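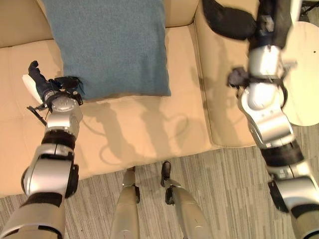
Left gripper at the corner of the cushion, sofa task.

Category: Program Reports / Student Robotics

Hovelel Student Robotics Project: spring progress report to the Rulard education fund
Prepared by Barbara Czerwiński, project supervisor

The fund asked for an update ahead of the April payment. The students have written their own, more cheerful version, and it is attached separately. Mine covers the same period and I have tried to keep it to what I would be willing to defend.

The proposal promised a household tidying routine: cushions, cloths, small items of clothing. Two of those are under way. The cushion work is the part visitors like, and I would ask the fund not to read too much into it. Getting a hand to the corner of a cushion is a fair achievement for a student team. Putting the cushion where a person would want it is a different job, and the team has no agreed way of scoring that yet. Ilgın Gündoğdu has drafted one. I sent it back because "looks neat" appeared in it twice.

Fabric is where most of the hours have gone. The team logged 469 attempts this term and marked 226 of them as successes. I don't consider that second number settled. Until March, an attempt counted as a success if the cloth left the surface at all, even if it was dropped straight away. Kevser Yalçınkaya is going back through the log with a stricter rule, and I expect the figure to fall.

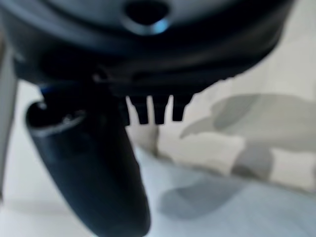
Wrist camera view with the camouflage-pattern fabric.

Patterned fabric was added at the students' request. Their argument is that the wrist view is soft at close range and a blotchy print might make edges harder to find. It's a reasonable guess. So far it is only a guess, since plain and patterned pieces have not been tried in equal numbers or at the same thickness. I have asked Recep Değirmenci to set up a proper comparison before anyone puts it on a slide.
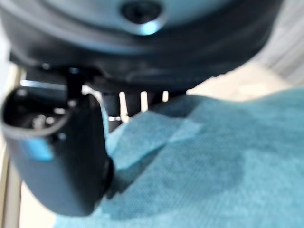
Fingertip against a folded flap of the teal-blue sheet.

The thin sheet has its own problem. A finger can push up a fold without having hold of anything, and in the wrist view the two are easy to confuse. Cengiz Tatlı wants to buy a touch sensor. I would rather see him check the existing recordings first, and the request is on hold.

Spending is within budget. The Bednarek parts order arrived late and we lost around 10 lab sessions to it, which the original schedule did not allow for. I am asking to move the clothing task to next term and drop the public demo. The students disagree about the demo.

Still owed to the fund: the corrected log, the fabric comparison and a scoring sheet for the cushion task.

2 comments | 10 shares

Related items
Avico workshop: notes from the student teams
Hovelel winter report and equipment list
How to request a schedule change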